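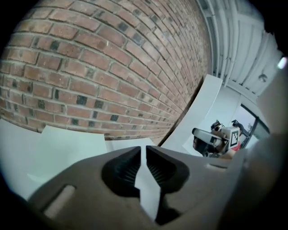

How does a person teach a robot by hand? The person holds a gripper of the same shape as the robot's gripper, does the task many times, and the robot later learns from the recordings.

THE SHORT SHELF / Stories about work

The Left Hand of Wurkham
By Arif Lumbantobing
Oct 7, 2026

We use cookies to remember your reading settings. Accept | Manage choices

Rattana Boonyarit came to Wurkham in July, and they gave her two days to learn how to pick up paper.

She had picked up paper all her life. Her mother had a small copy shop in Manurung, and Rattana could take one sheet from a pile with her thumb while she spoke on the telephone. But at Wurkham the thumb was not allowed. There was the gray gripper with its two black fingers, and whatever the hand wanted to say, it had to say through them.

"Slower," said Gostby, on the first morning. He was a big man who wore a red sweater in every season. "You are thinking like a person with five fingers."

"I have five fingers."

"Not until lunch."

The room had a brick wall that bent away, and the paper was put on the floor near the foot of it. The task was easy to write down. Take a sheet by its corner. Lift it. Lay it on the next one so the edges agree. Gostby worked on the other side with the second gripper, and sometimes they did the task together, he holding one end and she the other, like two people who fold a bed sheet.

The paper did not want to be lifted. When the fingers closed too high, they closed on air. When she went too low, the tips pushed the sheet and it slid away from her toward the bricks. She found that if she pressed a little beside the corner, the corner came up by itself, and then she could take it. It was a small trick. She did not tell Gostby about it, but on the second day she saw that he was doing it too.

"You copied me," she said.

"Of course I copied you. Everything in this building is copying you."

After this she could not stop thinking about it. In the evening she sat in her rented room and looked at her right hand under the lamp. She had a habit, before a difficult thing, to wait for one breath. She did it before she put the key in the door. She did it before she called home. Now she noticed that she did it also before each sheet, a little stop in the air, with the fingers open.

She asked Gostby if this was a mistake.

"Does the paper come up?"

"Yes."

"Then leave it."

By the end of August there were 2,671 sheets lifted and written in the log with her initials. Of these, 210 were marked as bad, and she remembered many of them. One was bad because she had sneezed. One was bad because her mother had telephoned to say that the shop was sold, and Rattana had held the gripper still for so long that the recording closed.

Her mother was not sad about the shop. She said that the new owner was a polite boy and that he would keep the old machine with the broken tray. "But he does not know how to take the paper out," she said. "I showed him. I put my hand on his hand. Nineteen times I showed him, and he still pulls."

"You must press beside the corner," said Rattana.

"I know this. Who do you think taught you?"

Rattana did not remember being taught. She tried, that night, and she could find only the smell of the shop and the weight of something warm on top of her fingers.

The robot was in Cestville, four hours away by train. The people who did the demonstrations were not often invited there, but Gostby had a meeting and he took her with him. It was a plain arm on a plain table. A young engineer put down some sheets, not very straight, and walked back behind a yellow line.

The arm came forward and down. It opened its fingers above the corner of the first sheet, and there it stopped.

"It does this," said the engineer. "There is a delay and we cannot find it in the code. We will cut it out in the next version."

Gostby looked at Rattana. She was looking at the arm, which waited for one breath. Then it pressed beside the corner, and the corner came up.

"Can I ask you something?" she said to the engineer. "Could I keep a copy of this version?"

He said he would have to check. On the train home she wrote him her address, and under it, because he might wonder, she wrote that it was for her mother.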